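The washing-up, and other unsolved problems

My mother was promised a robot maid by a magazine she read as a girl. It was going to have a frilly apron and a tray. What she got, several decades on, was a flat disc that sweeps the middle of the kitchen and then wedges itself under the radiator and calls for help in a woman's voice.

I mention this because I've spent a good part of April being told, by people who seemed sober, that the household robot is nearly here. So I thought I'd go through my own chores and see how nearly.

Vacuuming: done, sort of. Mine is a Nandunex and it cost £720, for which I could have had a person with opinions come round for months. It does the flat bits. It does not do stairs, chair legs, or the fringe of the rug, which it eats.

Mowing: done, if your lawn is a plain rectangle. Ours has a pear tree, a slope and a dog.

Laundry: no. The machine washes and the other machine dries, and between the two there is a heap, and the heap is mine. I've watched the Skelwood folding video more often than is healthy. It folds a T-shirt beautifully. It takes 28 seconds in the video, and there's small print in the corner saying the footage has been speeded up 15 times. I did the sum and then went and folded a T-shirt myself, badly, in less time than it took to find the pegs.

Then there's the shop floor, where I had assumed all this was settled years ago. My brother-in-law works in a warehouse for Gendholm, and they have machines that will carry a shelf the length of the building without a murmur. What they don't have is anything that will reliably pick one soft thing out of a bin of other soft things. They've got people for that. The people also peel the labels, smooth the packing slips and find out why the carriers have stopped, and the answer is usually a bit of loose tape.

Paper is the one that gets me. You'd think a sheet of paper would be easy – it's flat, it's light, it has corners. 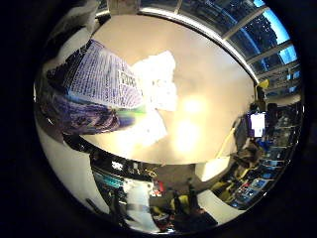
But it bends, it slides, it sticks to the sheet below, and under a bright light half of it goes so white you can hardly tell where it stops. I can pick up a gas bill in the dark with my elbow on the light switch. I've never had to think about how.

So, my scores. Floors, yes. Grass, perhaps. Dishes, only if I load them, and the loading was always the argument. Beds, no. Post, no. Socks, not in my lifetime, and I intend to be around for a while.

Hứa, who make a kitchen arm for £1,495, say theirs will stir a pan. I've got a spoon. If it ever learns to scrub the pan afterwards I'll clear a space on the worktop and write to my mother.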